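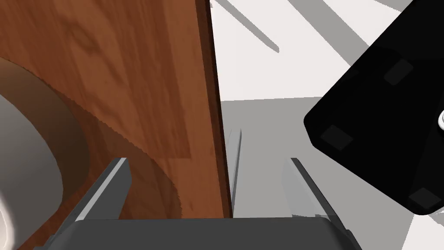
Wrist view in the simulator: the gripper beside a wood-grained panel, with a large black object at upper right.

Our robotics club has one real arm and 28 members, and the arm spends much of the year waiting for parts. So this year we moved most of the work into simulation. Some parents, and one or two former members, think this is a poor substitute. I think they are wrong, and I think the club should carry on with it after August.

The complaint is that pupils sit at screens and never pick up a screwdriver. That is partly true. But under the old arrangement most of them never picked one up either. They watched four people use the arm while the rest held laptops.

In the simulator each team gets its own gripper and its own room. The Lulow team kept a log of 894 attempts at its task, and roughly 700 were failures. On the real arm that would have meant broken fingers and a bill. Here it meant reading the log and trying again.

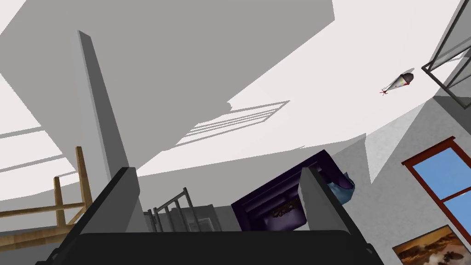 The open gripper from the wrist, with the couch and railing beyond and the ceiling overhead.

The wrist view is also a hard teacher. Pupils who are used to seeing a room from the doorway have to work out which way is up — and then write code that copes with it. Man-sik Nam, who runs our Tuesday session, makes them sketch the room from above before they touch a joint angle. I would keep that rule.

Simulated friction is still too kind, and the Fomitz team should get time on the arm before anyone calls its grasping code finished. Eight hours a term would be enough.

Contact the club | © Enov Robotics Club | Back to top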